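Home Previous Article Contents Next Article PDF Cite

4.2 Where clothes wait between wears

The richest material in the Kingate interviews came from a question we nearly dropped from the schedule: where do you put a garment that has been worn once but isn't ready for the wash? We expected short answers. What we got were long, funny, detailed accounts, often with a walk to the bedroom to check. Of the 36 households, only 2 said that every item went straight from the body to either the closet or the laundry. Everyone else had a middle place, and most could name it at once ("the chair," "the bench," "my side").

We find this middle place fascinating, and we think wardrobe research has passed over it too quickly. Diary studies usually record a wear and a wash as paired events, as if one leads to the other. In our data the gap between them can be long, and a lot happens in it. Garments get aired, sniffed, brushed, lent to a sister, picked up again for yard work. One participant in the Brulance group kept a pair of pants in rotation for 14 days this way and was delighted to work it out with us on the back of an envelope!

Denim stands out. Participants were far more relaxed about rewearing jeans and denim shorts than about anything worn close to the skin on the upper body, and they gave reasons that had as much to do with feel as with dirt. Denim was "better on day three." It was also the fabric most likely to be left on the floor, as in Figure 3, where shirts would be given a hook or the back of a chair.

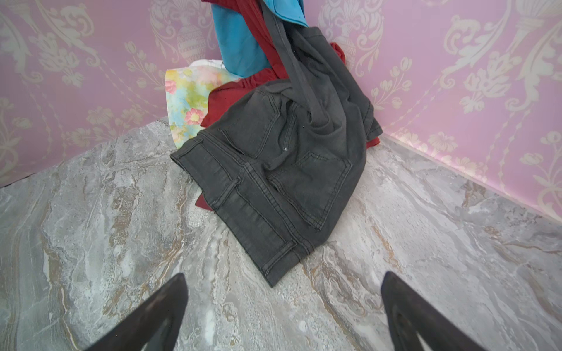 Figure 3. Charcoal-grey denim shorts in a pile of clothing in the corner of a room.

The floor, then, has its own rules. Several people told us that a corner was acceptable and the middle of the room was not, and that a pile by the door meant something different (going out, going downstairs) from a pile by the wall. Couples disagreed about this cheerfully and at length. In the Vermeulen households, where bedrooms were smaller, the same sorting was done in layers, with rewearable things on top and wash things sinking to the bottom over the week until Thursday, the usual laundry day on that street.

All of this matters for the washing estimates in Section 5. If we had counted garments by the laundry load alone, we would have missed the rewearing completely, and with it the part of clothing care that people most enjoyed talking about.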